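Winter Safety Walk-Through for the Shared Study House at Skarnby
Checklist with comments, walked 1/13/20

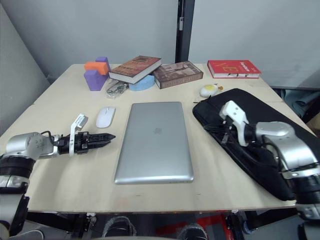

I like to do the big walk-through after the holidays, when the decorations have gone back up to the attic and the building has had a few weeks of real cold to show me what it thinks of itself. I started at the front door and worked my way to the back, the same as last time, so if you want to follow along with a cup of coffee and a pencil, please do! Items are marked OK, FIX, or WATCH. A WATCH is something I would like all of us to keep half an eye on between now and spring.

ENTRANCE AND PORCH

Front steps, free of ice and loose boards: OK
The third step still has that little bounce in it, but I got down on my knees and pushed at it from underneath and the bracket is solid. Thank you to whoever spread the sand.

Handrail, both sides: FIX
The left one wiggles at the bottom post. It held my weight, but I would not want to test it with somebody coming down in slick boots and an armful of books. Longer screws should do it, and I have put a box of them on the shelf by the fuse panel.

Porch light: OK
Comes on at dusk and stays on. I stood out there in my slippers waiting for it, which I don't recommend.

Door mat flat, corners down: WATCH
One corner curls when it gets damp. I turned the mat around so the curled end faces the wall. If it curls again let's just buy a new one.

HALLWAY AND STAIRS

Exit path clear to full width: FIX
Oh, the hallway. I know it is winter and everybody has a coat, a second coat, and something on wheels. But with the stroller parked by the radiator and the folding chairs still out from the December potluck, I had to turn sideways to get through. The chairs are now back in the closet. Strollers, please, go under the stairs with the brake on.

Stair treads and nosing: OK
All tight. The rubber strip I glued down last year has held beautifully and I am more pleased about that than I probably should be.

Stairway lighting, top and bottom switches: OK

Smoke alarm, hallway: FIX, done same day
It gave a very feeble little peep when I pressed the button. New battery in, and now it could wake the whole street. I wrote the date on a piece of masking tape and stuck it to the side, as I do with all of them.

READING ROOM (SKARNBY SIDE)

Bookcases fastened to the wall: OK
Every one of the tall ones has its strap. I pulled on each, harder than a toddler would, and none of them budged.

Heavy books on low shelves: WATCH
The atlases have crept back up again. They are wonderful atlases, and I understand wanting them at eye level, but they weigh as much as a small dog. Bottom two shelves, please.

Floor lamps, cords and plugs: FIX
The green lamp has a nick in the cord near the base. I have unplugged it and tied a note to it. Please do not untie the note and plug it back in, even if it is the nicest one to read by (it is, I know).

Extension cords: WATCH
There were 2 in use, and neither was warm when I felt along it. They are meant for short stretches of time, though, and one of them looks to have moved in permanently. I am asking for a quote on a proper outlet by the window.

Chairs, legs and joints: OK
One squeaks. Squeaking is allowed.

KITCHEN

Fire extinguisher, charged and reachable: OK
Needle in the green, pin in place, tag current. Somebody had hung dish towels over the handle, so I moved them to the oven rail and then thought better of that and moved them to the hook by the sink.

Stove knobs, all turn fully off: OK
The back right knob is stiff. Push in first, then turn, and listen for the click.

Range hood filter: FIX
It was, to put it kindly, sticky. I soaked it in the big sink with dish soap and it came up fairly well, but it really wants replacing. The Chala hood takes part number 661, and I wrote that on the inside of the cabinet door so the next person won't have to climb up with a flashlight as I did.

Hot water at the tap: OK
It settled at 117 on my kitchen thermometer, after a good long run. Under 120 is where I like it, with so many little hands being washed in there.

Knives stored out of reach: OK

BASEMENT AND BOILER

Carbon monoxide alarm: OK
Tested, loud, and the end-of-life date is still a good way off.

Boiler pressure and visible leaks: WATCH
The Eso boiler was holding steady the whole time I was down there. There is an old rust mark on the floor under the valve. I put a sheet of newspaper over it so that we will know if any fresh drips arrive, so please leave the newspaper alone, even though it looks like litter.

Space around the boiler clear: FIX
Paint cans again. I carried 17 of them across to the metal cabinet, and some were so old the lids had rusted shut. I will take the dead ones to the hazardous waste drop-off when the roads are better. In the meantime, nothing goes inside the yellow tape, and that includes bicycles and Christmas tree stands.

Sump pump: OK
Poured a bucket in, and it woke up and did its job.

OUTSIDE AND BACK

Back door opens without a key from inside: OK
It sticks a touch in the cold. Lift the handle as you push. I shaved a sliver off the bottom edge and it is better than it was.

Gutters and icicles: WATCH
The ones over the bike rack are getting long. I knocked down what I could reach with the broom. Please park on the other side until we have a thaw.

Ladder, feet and locks: OK
The Staltance ladder has both rubber feet and the locks snap shut the way they should. It goes back on its wall hooks lying flat, and not leaned in the corner.

First aid box: FIX
Low on the medium bandages, completely out of burn gel, and the tweezers have wandered off. If they are in your craft drawer, no questions asked. I have bought new gel and bandages with almost 57 dollars from the jar, along with the batteries and the screws, and the receipt is in the envelope.

Next walk-through is when the snow is off the roof. The handrail comes first, and I'll be there with my drill if anybody would like to hold the post steady for me.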